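6 min read

Equipment budget thread. Been promising this one since August and I keep getting asked in DMs so here goes. Small lab, two-arm benches, we pay for our own stuff. Long, sorry

1/ Background for new people. We run one bench cell now and want a second. Two arms, one table, walls on three sides. Tabletop work, sorting, picking, moving stuff onto a tray and off again. Not a factory. No conveyor, no safety fence, no integrator on retainer

2/ First thing I'd tell anyone pricing one of these. The arms are the line everybody stares at and the line that moves least. Quotes for the same class of arm came back within a whisker of each other. Everything round the arms was all over the shop

3/ We got quotes from Bravstead and Skondex. Bravstead sells it as a bundle, arms plus frame plus table, one invoice. Skondex will sell you arms and a PDF and wish you luck. Both fine. Depends what your evenings are worth

4/ Bravstead bundle looked dear until I priced the bits seperately. Extrusion, brackets, base plates, bolts, T-nuts, power, cable, more cable. Then freight. Then my time, which the spreadsheet has at zero dollars an hour, a scandal I've raised with myself

5/ Freight! Get it in writing. One of our quotes had "delivery" on it and that meant delivery to the kerb. An arm crate plus a stone-look tabletop on the kerb in the rain. Had to ask for tailgate and inside delivery, two extra lines

6/ Lead times. 23 working days quoted on the arms, fine. Grippers were on a different list with no date at all. Ask for the grippers' date. An arm with nothing on the end is a very expensive coat hook

7/ Grippers again cos this is where we got it wrong last time. We bought one per arm. No spares. First cracked finger and the whole bench sat there till the part came. For the new cell I've put in 2 spare gripper sets and I will not be talked out of it

8/ Fingertips and pads are consumables. Put them in opex not capex if your finance person cares about that. Ours does. A lot. We had a whole meeting about it

9/ Cable. We underbudget cable every single time. Power, data, ties, strain relief. The run along each link needs slack at the elbow or it pulls out, and you find out halfway through a long run on a Friday arvo. Buy the longer ones

10/ Someone asked about Pangaribuan frames. Yes we looked. Nice corner joints, square out of the box, and you can get posts cut to length. Pricier than plain extrusion from the local place. For the new cell I'm leaning towards paying it. Squaring up a frame with a borrowed set square cost me a weekend

11/ Bolt the bases to the rail, not to the tabletop. If you want to swap the top later you don't want to be unbolting arms and redoing calibration. Wasn't my idea but I'm claiming it in the budget notes

12/ Tabletops. Have more than one on the list. Different surface, different colour, different shine. They cost stuff all next to the rest and you get a lot of variety for the money. Same goes for walls. Wallpaper is the best value line in the entire sheet. Dead serious. Buy the loudest rolls in the clearance bin

13/ Storage for the tabletops though. They're heavy and they lean against things. Budget for a rack. I forgot the rack. We are currently leaning

14/ The prop budget. OK so this is the one people laugh at. Our prop line for the year is $1387 and it's the line I defend hardest. Cutlery, trays, little tools, plastic bits and bobs. Most of it from discount shops

15/ Why bother: if every spoon is the same spoon you've got a robot that's good at one spoon. So we buy mixed handles. Plain, printed, spotty, cow print. Forks and spoons, small ones and big ones. Shiny metal is a pain for cameras so you want plenty of it in there early, not as a suprise at the end

16/ Also odd ones out. Pliers, a plastic nozzle thing, whatever's in the drawer. Stuff that doesn't belong with the cutlery

17/ Keep receipts. I've got a shoebox. Finance wants itemised and "assorted spoons" got bounced back to me with a question mark

18/ Current bench, for anyone trying to picture the footprint before they ring a supplier:
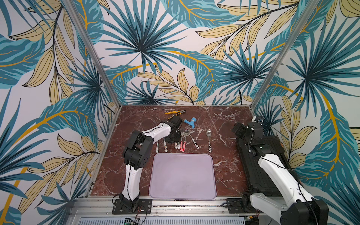 19/ Now software, quickly. Prarutari is what we use to log runs and book bench time. Licence is per cell, not per seat, so a second cell is a second licence. That's on page whatever of the terms and I missed it on the first draft. Check yours

20/ Floor space. Everyone measures the table. Measure the table plus a person standing behind it plus a door opening. Also reach. Two arms folded up look tiny, then one stretches out along the side and you need every centimetre of that wall

21/ Power. Ask whoever runs your building what's on the circuit. Ours shares with the kitchenette. For cell two there's an electrician in the budget, one visit, and I've doubled what he quoted

22/ Ventilation for the electronics under the bench. Leave a gap. Don't box it in just cos it looks tidier. Vent panels are cheap, put a couple on the order while you're there, the freight's the same

23/ Contingency. I put 30 percent on the first cell and got told it was padding. Spent the lot. Same number on this one and this time I've attached last year's actuals so it's not a vibe

24/ Warranty stuff. Ask both vendors what voids it. Third party grippers? Remounting the base? Longer cables? Skondex answered in a day. Bravstead sent me a brochure, then answered after I asked again, and the answer was fine. Save the emails

25/ Second hand. Tempting, we looked at a pair of used arms. Price was good. No hours log, no spares, seller couldn't tell me the firmware. Passed. If you can go and see them move in person, maybe. Off a listing, nah

26/ Order of buying, how I'd do it again: frame and table first, get it square. Arms next. Grippers and spares on the same PO as the arms. Props whenever you walk past a discount shop. Rack BEFORE the second tabletop (see 13)

27/ People time. Someone has to reset the table. Lay the cutlery out, clear the tray, lay it out differently, do it again, all day. That's a wage and it's bigger than the arms over a couple years. If your plan doesn't have a row for it the plan's wrong. Ours didn't have the row

28/ And cleaning. Trays get smudgy. Cloths, spray, a bin. Ten minutes a day, put it somewhere

29/ Where we're at: quotes in, sheet done bar the freight on the Pangaribuan posts, sign-off meeting is coming. I reckon we get the cell and lose the second spare gripper set. Will fight

30/ Template's going up once I've stripped our prices out of it. Don't DM me for the raw one pls, the vendors read this too

31/ Oh and GST. Check whether the quote is inc or ex. One of ours was ex and I had it in the sheet as inc for a fortnight. Fixed now. Felt sick

32/ Edit to 9, couple of replies asking how much longer on the cable. Next size up from whatever you measured. Measure with the arm fully stretched out, not parked

Contact | © All rights reserved | Back to top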